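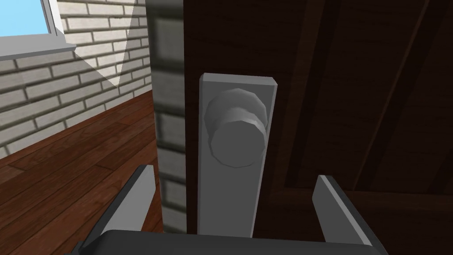 Plamton House Words

A word list of everyday terms for parts of a house, gathered from old repair bills and letters in the Peeters papers. Compiled by Edgardo Macapagal.

Files

words.csv — 1,000 entries, one per line
sources.csv — 41 bills and letters
notes.txt — spellings we could not settle 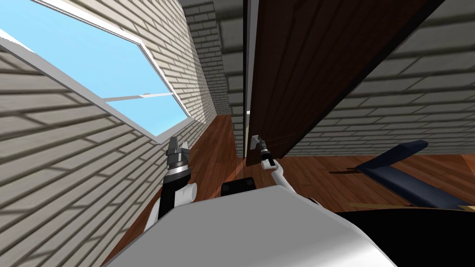 Last updated: 2023-10-18

Spellings are kept as written. Where a word has 2 meanings it gets 2 lines. The Stastovitz letters are not in yet — 5 of them still need typing up.

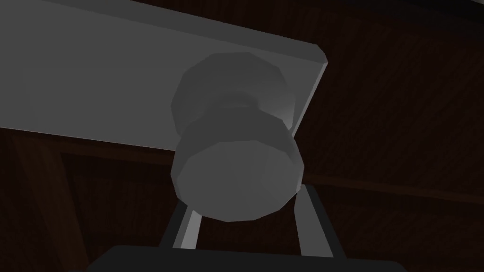

Round grey door knob. See "knob" and "rose" in words.csv.

Licence

Free to use and copy. Please credit Plamton House Words.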